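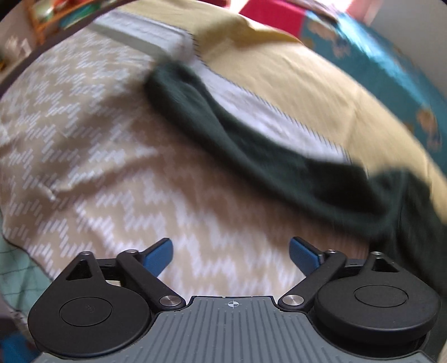

Collection for the bedding and laundry set passed 3,000 recorded examples last month, and the second round starts on 03/04/2026. Each example is one short task done by a person holding the gripper, start to finish, with the camera running. Most of the first round was done at tables, where a single cloth lies flat and there is plenty of space around it. Beds are harder. The one we are working on now has a zigzag sheet in beige and white, a dark green piece lying across it, and pale yellow and teal fabrics close by, so the blue fingers have to come down on one layer without picking up the next. We want many more examples like that, with patterns and plain colors mixed and pieces overlapping.

Trevor Lavoie went through the first round and set aside 407 examples. The most common problem was speed. When the hand swings quickly, the far part of the view blurs and the model has little to learn from in those seconds. Please slow down on the approach, close the fingers fully before lifting, and hold still for 2 seconds at the end. If you drop a piece, keep going and pick it up again. Those recordings are useful and should not be deleted.

The new task list has 132 entries and replaces the one from August. It is in the Korska folder under Dreltutberg, along with the sheet for signing up. Entries for folding towels are nearly full. Entries for pulling one item out of a pile, turning a pillow cover right side out, and straightening a sheet corner are mostly open. Move things around between recordings so the same pile is not used over and over.

Uploads still go through Indetska. Name the room and the task number in the notes field, and leave the field for lighting blank if you are not sure what to put. The Simões group will train on the first round while the second is being recorded, and we expect to have their results for the next issue. Questions about the task list go to Trevor.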